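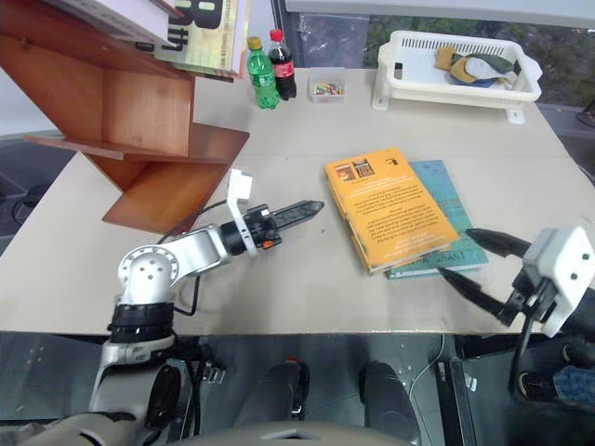 Submitted by: Process Engineering, Ristier Heat Treatment
Date: Sep 15, 2018
Distribution: Unonen equipment fund, Cullham plant management

Progress report: gas nitriding retort furnace, Cullham plant

1. Status

The furnace was installed in March and has passed leak testing and empty-load temperature survey. Trial loads are in progress. Production release is held until the case depth results in section 3 are accepted by plant management. Spending is within the approved amount.

2. Equipment

The retort and base were supplied by Marwat. The furnace is rated for a gross load of 2,000 kg, fixtures included. Maximum working temperature is 550 °C. Ammonia flow is set by mass flow controllers, and dissociation is read by a hydrogen sensor in the exhaust line. The sensor supplied with the furnace drifted during the first trials and was replaced under warranty. Readings from those trials have been left out of the results.

The retort lid seal leaked at the first pressure test. The groove was found to be out of flat on the hinge side. It was machined on site and a new seal fitted. The second test was passed with no further work.

3. Trial loads

Test pieces were alloy steel pins and short gear shafts, hardened and tempered before nitriding. The process temperature was 500 °C with a hold of 60 hours. Coupons were placed at the top, middle and bottom of each load and sectioned after cooling.

Case depth at the top and middle positions is within the drawing limits. The bottom position is at the low limit on two loads and below it on one. Surface hardness is acceptable at all positions. The compound layer is even on the shafts but thicker than wanted on the pins, where parts were packed close to the gas inlet.

Runout on the gear shafts was checked before and after treatment. No shaft needed straightening.

4. Open items

Bottom position case depth. A modified gas baffle has been ordered from Marwat. Two loads will be repeated after it is fitted, using the same steel batch.

Pin fixture. The present basket holds the pins too close together. A plate fixture with drilled spacing is being drawn at Cullham.

Exhaust burner. The pilot flame went out twice during purge. The interlock closed the ammonia valve both times, as designed. The pilot gas regulator will be changed before the next load.

Operator training. Day shift is complete. Night shift is waiting for the written purge procedure, now in its second draft.

5. Budget

No additional funds are requested. The baffle and regulator will be charged to contingency. The final payment to Marwat is retained until the bottom position meets the drawing.

6. Next report

The next report will cover the repeat loads, the pin fixture and the revised temperature survey with a full load.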